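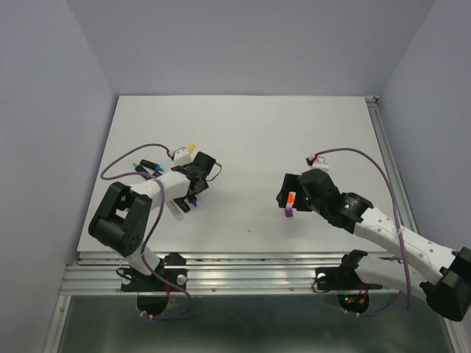

I have had the Sellberg two-arm bench kit running long enough to write it up. The short version: the mechanical side is good, the cabling is poor, and the software is usable once you replace one default.

The kit ships as a flat box of aluminum rail, a white top, three wall panels and two arms. Silach sells the same arms singly under the name Vaka, so if you already have a table you can skip the frame. I would not. The grooved rail is the best part of the product. Each arm base sits on a black plate along the front rail, held with round knobs, and can be moved sideways without tools. Moving a base does invalidate the calibration, and the manual mentions this only in the appendix.

Assembly took me 6 hours, most of it squaring the frame. The rear corner fittings have enough slop that the walls will not meet the top evenly unless you tighten in small steps and keep checking. The panels are plain and pale, good for the cameras. I get fewer false detections against them than I did against my old pegboard.

Each arm carries a small white camera module above the gripper. Placement is sensible for picking from above. For objects lying close together, such as markers dropped in a loose pile, the arm's own forearm hides a lot from any fixed camera you add, so you end up depending on the gripper view. My test set is mostly markers for this reason. They are thin, they roll, and a dark cap gives the depth estimate very little to work with against black fingers.

I ran 553 picks with the stock planner, Millet, and then another 1,000 after changing the approach speed. The stock setting comes down too fast on thin parts and nudges them before the fingers close. Cutting the final approach to 36 percent of the default removed most of those misses. The parameter is in the motion profile file, not in the settings page, and it resets when you update the firmware. Keep a copy.

Now the cabling. The purple camera cable is long, and there is no channel for it anywhere on the arm. It leaves the module, arcs out to the side, crosses the forearm and drops below the rail, where I have it held with white cable ties. With the elbow folded back, the slack swings in front of the arm. I tried shortening the loop and found that the wrist then pulls on the connector near the end of its travel. Clips along the forearm would fix it, and the row of fastener holes is already there. Sellberg support told me a clip set is planned but gave no date.

Smaller notes:

The status lights are on the base, under the rail, so you have to lean down to read them when you are standing at the table.

The grippers have wide fingers. Fine for blocks, clumsy for a single pen in a cluster.

Both arms share one emergency stop. I would have preferred two, plus a master.

The two-arm handover demo works out of the box, but only if the bases are at the factory spacing – I had moved mine and lost a Thursday evening to it.

I am keeping the kit. If you only need one arm, buy the Vaka and some rail, and budget for your own cable clips. Next I want to try softer finger pads, and I will post the pick results in the same format as these.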